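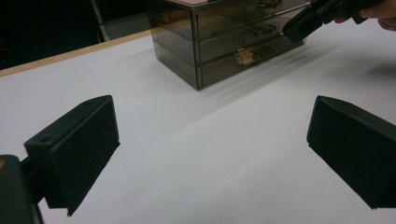
Fig. 4. White tabletop with a matte surface.

4. Setting up the ceasefire incident log

Complete this section before the first observer team reports. You need supervisor access to the Drostus terminal.

1. Sign in and open Mission > Incident Log.
2. Enter the mission code 2164 and press Save.
3. Set the reporting interval to 60 minutes.
4. Under Parties, add each signatory as named in the agreement text. Do not use press names.
5. Set the buffer line distance to 600 meters.
6. Send a test report from the Obi field office. It appears under Pending.

Note: Reports filed after 18:00 are held for the next daily summary.

CAUTION: Changing a party name after step 6 detaches all earlier reports from that party. Export the log first.

7. Assign a reviewer. Claims of violation stay marked "unverified" until the reviewer signs them.

Related sections
Adding a liaison officer
Prisoner exchange lists
Closing a log

Vonthorpe Mission Systems | Manual contact: Siv Backlund | Back to top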